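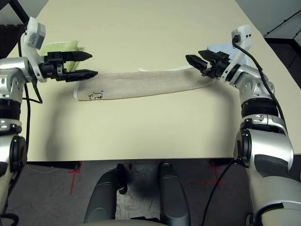 Cloth folding station: handling rules, second pass
May 9, 2025

Spent the day going through the handling rules for the two-arm station and rewriting the ones people read in different ways. The April sheet was written for the Dukmont bench, and half of it doesn't fit here. It assumes a fixed table and one arm. Where a rule is unchanged I only note that it stays.

Set count at start of day: 2,103 episodes in the Cornanum folder, 853 of them reviewed under the old sheet. I'm leaving the reviewed ones alone. They keep their old labels and get a sheet version in the log so we can tell them apart later.

Start position

Old text: "Arms clear of the cloth, grippers open." Two operators read "clear" as off the table entirely and the rest of us read it as not touching. New text: both grippers over the table, one toward each end of the cloth, fingers open, no contact. Hold for a slow count of three before moving. The hold was already in the old sheet but as a footnote, and it was being skipped on a lot of the short episodes.

Base position goes by the red tape on the floor. Check both sides, left and right. If the base has to be moved during a session, close the log, move it, open a new one. Don't nudge it between episodes and carry on in the same log.

Wrist cables: look at both before every block. Each should have enough slack for a full wrist turn and shouldn't be able to hook on the front edge of the table. This was on the Dukmont sheet under "general" and I've moved it up to the start section.

Spare cloths stay at the far side of the table or off it. Fine for them to be in view. They must not be under the working cloth or within a hand's width of it. I had wanted to ban them from the table altogether, but the Sial sessions all have spares at the back and I would sooner have one rule for both.

Contact and pressing

Most of the argument has been about closed-finger contact. The old sheet treats any contact with closed fingers as a fault. That's wrong for this work. Closed fingertips are a good way to steady an edge or push a fold square, and the better operators do it without thinking about it.

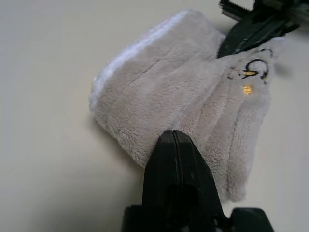 So the rule now separates steadying from pressing. Steadying is allowed with either arm for as long as needed. Pressing, meaning the fingertips push down through the cloth onto the table, is allowed only to set a crease, and the arm has to lift straight up afterward. No dragging while pressing. If the table force warning comes on, stop and mark the episode. Don't back off and continue.

Tried the wording on a couple of old logs to see if I would label them the same way twice. I did for most. The ones I flipped on were all cases where one arm rests on the far part of the cloth while the other works at the near edge. Added a line: a resting arm counts as steadying unless the cloth bunches under it. Read the rest again with that line in and had no flips.

Crossing arms: still not allowed below wrist height. Both grippers may be over the same cloth at the same time. The second arm announces (operator says it out loud, "coming in") and the first arm holds still until the second has stopped. It feels slow. Keep it anyway until the Bruvuline collision check is in and tested, then we can look at it again.

Markings on the cloth

The cloths have markings on them, black with a little yellow on some views. The question was which way they should face at the end. The old sheet says nothing and the finished folds go both ways.

Decision: markings face up at the end of the fold if the cloth started with them up. If it started with them down, finish either way and log which. Reviewers should not fail an episode on facing alone for anything recorded before today.

For labels, write "marked face" and "plain face". Stop writing "front" and "back". On a folded cloth those words mean the side toward the robot to half of us and the printed side to the other half. Same for the edge: call the white border "white edge" and nothing else. The old logs have trim, hem, band, piping and seam all for the same thing, and the search is useless as a result.

Don't transcribe the markings in the label. They read differently depending on how the cloth is lying, and I found the same piece under three different names.

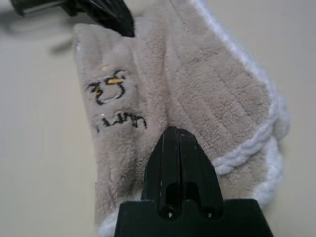

Grasping the white edge

Rules for the edge grasp, replacing section 4 of the old sheet:

- Approach with fingers open and close only when both fingers are past the edge. No scooping with one finger.
- A grasp on the white edge alone is a valid grasp. It does not have to include the body of the cloth.
- Twisted edge is allowed. If the edge ropes up between the fingers, keep going, and log "twist" with the arm that has it.
- After lifting, pause before the carry. If more cloth is sliding out than is being held, put it down and regrasp. A regrasp is not a fault.
- 11 regrasps in one episode is the limit. After that end it and reset the cloth by hand. Limit used to be 7 and we were throwing out good recoveries.
- Never pull against the other arm to straighten a twist. Open one gripper first.

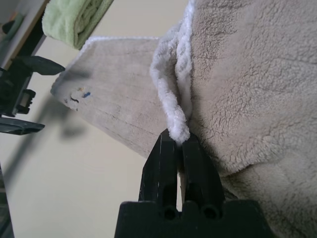

Edge grasp with twist. White edge between the fingers, marked part of the cloth lying out to the left.

The last rule in that list is the one I would like everybody to read twice. Pulling both ways does flatten the edge, and it also loads the wrist sideways, and the wrist is the part we have the fewest spares for.

Finger inspection: at the start of each block, look at the tips and faces. Light scratches are fine, write them down once and don't repeat it every day. A burr that catches a fingernail means the finger comes off. Pull any lint from between the fingers with the arm disabled, and I mean disabled at the switch, not paused in the software. Check the screws while you are in there.

Hands over the table

No change in substance. Reset by hand only with both arms stopped and the pedal released. I moved this to the top of page one and took out the sentence allowing "brief adjustments".

Still open

Whether a spare cloth that gets touched by accident ends the episode. Sial says yes, Dukmont sheet says log and continue. I lean toward log and continue.

Need a word for the final pat-down. People write press, pat and smooth.

Log template needs a field for sheet version. Doing that Monday, along with printing the new sheet for the station.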